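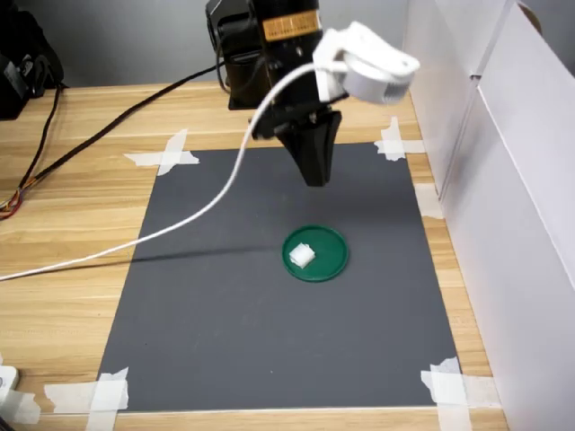
Luzius Trummer writes that the planner on his bench refused every downward move until he lowered the table height in the software by 2 mm, and he asks whether this ought to be the first thing checked. It ought to be the second. The first is the tool length, and the workshop's advice on both is set out below.

## Tool length and table height

Enter the length of the gripper with its fingers closed, measured from the wrist plate to the fingertips. Many two-fingered grippers change length slightly as they open, and the closed figure is the safer one for planning.

Set the table height afterwards, with the mat in place. A mat that has been taped down should be measured at its middle and again near each corner. Enter the highest reading.

## Hover before descending

Every pick should pass through a hover point directly above the object. The Coltholm benches use 50 mm for small blocks and shallow dishes. The descent from hover to grasp is planned as a straight line and run at a reduced speed – 45 mm per second has proved suitable for light objects.

Where the planner returns a curved descent, the usual cause is a joint close to its limit. Move the hover point a little towards the base and plan again.

## Cables and the collision model

Planning software knows nothing of a cable unless it has been told. Add a simple cylinder around the wrist, wide enough to cover any loop that stands away from the arm, and limit wrist rotation to half a turn in either direction. Screens and panels beside the bench should be entered as plain boxes, slightly larger than life.

## Perception settings

- Fix exposure and white balance before the first run of the day. Automatic settings drift when the arm passes over a dark mat.
- Mask everything outside the mat. Tape at the corners is pale, and a detector looking for pale objects will find it.
- Check detection with the arm at hover as well as at rest, as its shadow may alter the outline of a small object.
- For a block lying on a lid or dish, take the grasp height from the block. Fortin, the detection module supplied with Zikedano, reports the lower surface by default; the option is under Object Settings.

## Logs

Keep the last 200 runs and delete older ones unless a fault is under investigation. Each log should carry the software version, the calibration file name and the table height in force. Members using the Sinilstead template will find these fields already present, although the table height must still be typed in by hand.

Calibration files made before April should be replaced. The older format stores angles in degrees, and the current version of Zikedano reads them as radians without giving a warning.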